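Workshop Tips: Keeping a Robot Demo Table Civilized

Last revised June 24, 2026

These come out of the Dodura bench, where we record pick-and-place examples for the Jadano arm to learn from. We have over 900 episodes on disk. I would happily show you most of them.

1. Paper the table

Brown kraft paper costs next to nothing, doesn't glare, and forgives spilled coffee by letting you throw it out. Pull it tight before you tape. It will wrinkle anyway, mostly at the seams, and you will spend a morning smoothing it with a ruler before accepting that the robot has no opinion about wrinkles.

2. Tape a grid, and don't fuss over it

Blue painter's tape peels off cleanly and shows up well on brown. The grid is for you. It keeps you from setting the object down in the same comfortable spot 40 times in a row, which every operator does while swearing they are being random. Work through the squares from a shuffled list. If a line comes out slanted, leave it alone until the batch is done. Straightening tape halfway through a batch is how we got the March recordings, and we don't discuss the March recordings.

3. Raid the recycling bin

Cardboard tubes make fine practice objects. They're light and free, and a crushed one goes back where it came from. Stand the tube up for one batch and lay it down for the next, and write down which was which. Keep a few spares of the same height, or your first bad squeeze ends the session.

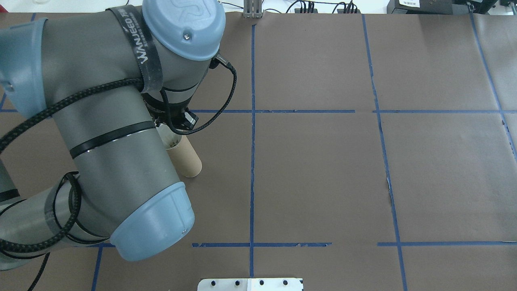 4. Tame the cables

Leave enough slack for the farthest reach, then run the arm slowly through its whole range before you record anything. Hook-and-loop straps beat zip ties, unless you enjoy snipping things next to expensive wiring.

5. Name files like a grown-up

Object, square, operator, take number. Our Lelotitz folder has 305 files called some version of "test_final," and each one was final to somebody.

6. Keep the fumbles, but label them

A slow approach or a second try at the grasp can be useful. An episode where you sneezed on the controller is less so. Mark it at the time. By episode 1062 you won't remember the sneeze.

7. Stop when you get sloppy

The arm learns whatever you show it, bad habits included. Ours picked up a small hesitation before every grasp, and we traced it to whoever was on shift right before lunch. Take the break, eat the sandwich somewhere other than the table, and check the tape when you get back.

Next on the Mocanu tips page: getting tape residue off an aluminum bench.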